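Chapter 3
Why We Put Things Off

I have a confession to make before we start. I wrote the first draft of this chapter 15 days after I promised it to my editor, Mayuree Saengthong, and in those 15 days I cleaned my oven twice. So I'm not going to lecture you!

In Chapter 2 we looked at how people set goals. Now we get to the awkward part, the gap between meaning to do something and doing it. Psychologists call it the intention-action gap, and you probably have one open right now (mine is a tax form).

When I taught this course to a class of 40, I asked everyone to write down one small job they had been avoiding. Most of the jobs would have taken less time than the class did. Phone calls came up a lot, and so did thank-you notes.

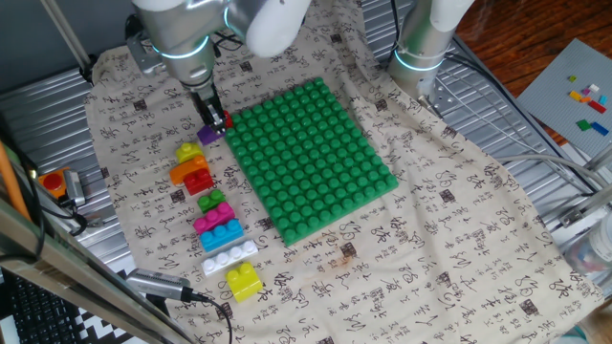

So what makes a short job feel so heavy? Part of the answer is mood. We dodge the feeling that comes with the task, and the relief we get from dodging it teaches us to do it again. Keep your own small job in mind as you read, and write it in the margin if the book is yours. We'll come back to it in Section 3.2.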